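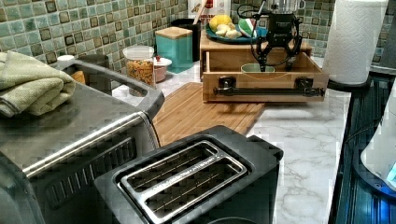 How long should the intercessions be on a Sunday morning?

Four minutes, spoken at a normal pace with the silences left in. Shorter is fine.

I do the prayers at Lodholm every few weeks and keep getting asked for my notes by people who've just been put on the rota. So these are the notes. Typed up fast, sorry.

Before you start

Find out the readings for the day. Ask whoever is leading the service if there's a theme, a baptism, anything odd. Get the list of names for the sick and the departed and check when it was last updated. At Ondel they read out a woman as gravely ill when she was sitting in the choir, had been back a month.

Ask how to say any name you aren't sure of. Ask before the service, not from the lectern.

Writing it

Sit down on Wednesday if you can. Saturday night prayers sound like Saturday night prayers.

Read the Gospel twice. Pick one phrase out of it and write it at the top of the page. You don't have to use it, but it stops you drifting off into the news.

Then headings. Our usual order is the church, the world, our own place, those in trouble, those who have died. Your church may do it differently — go with what people are used to the first time and change things later.

Under each heading write two sentences. That's all. Say who we are praying for, then what we are asking. If you've got a third sentence it's probably telling God about something he already knows, or telling the congregation what you think about it. Cut it.

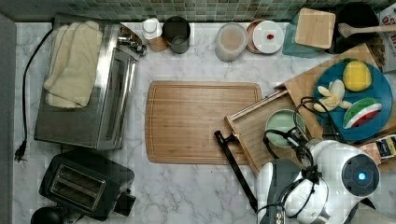 Toaster and oven on the worktop, with a folded towel.

On politics. Pray for people in government by office if you can, and for the people living with what they decide. Don't slip your vote in. Half the room will stop praying and start composing an email. I have had the email.

On sick people. First names, no diagnoses, and only if they or the family have said it's alright. Somebody having tests may not have told their own children yet.

On disasters. One or two places, named plainly. You can't cover the whole map and a long list turns into a weather forecast. "All places where there is war" covers the rest and nobody minds.

The response

Tell people what it is at the start and then say it once with them so they've heard it. "Lord, in your mercy" / "hear our prayer" is the safe one. If you want something different keep it under seven words. Anything longer and they are all trying to remeber it while you're praying for the hospital.

Use exactly the same cue every time. Same words, same drop in the voice. If you change it they won't come in and you'll stand there. 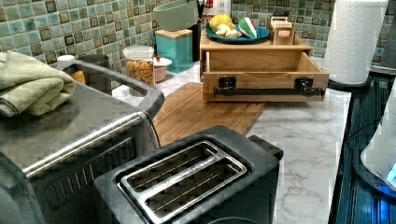

And then the silences, which everyone rushes, me included. Write SILENCE on the page in capitals where you want one. Breathe in and out slowly a few times, then go on. It'll feel like a week up there. From the pews it's hardly started.

Printing it out

Big type, double spaced, one side only. Number the pages. Staples are a nuisance at a lectern, so use a paperclip you can take off. Don't read off your phone unless you've switched off the thing that dims the screen.

Read it out loud at home with a clock. Standing up. Anything you trip on, change the word. I can't say "particularly" under pressure so I never write it.

On the day

Get there early enough to try the microphone. Check the names list again with the vicar, things happen overnight. Sit somewhere near the front on the aisle so you aren't climbing over people during the creed.

Walk up during the last line of whatever comes before. Put the paper down, look up, then start. First line slower than feels natural.

If you lose your place, stop and find it. They'll take it for a silence. If a baby is yelling, carry on a bit louder and skip the longest pause.

Finish with "Merciful Father" or whatever your lot use, wait for the amen, pick up your paper and sit down. Take the paper with you!! The next reader wont want it, and it's got people's names on.

Keep the old ones in a folder by season. Don't reuse them whole, but an Advent opening from last year can get you going when the page is blank. Mine are all in one box file and out of order, I'll sort them out after Easter.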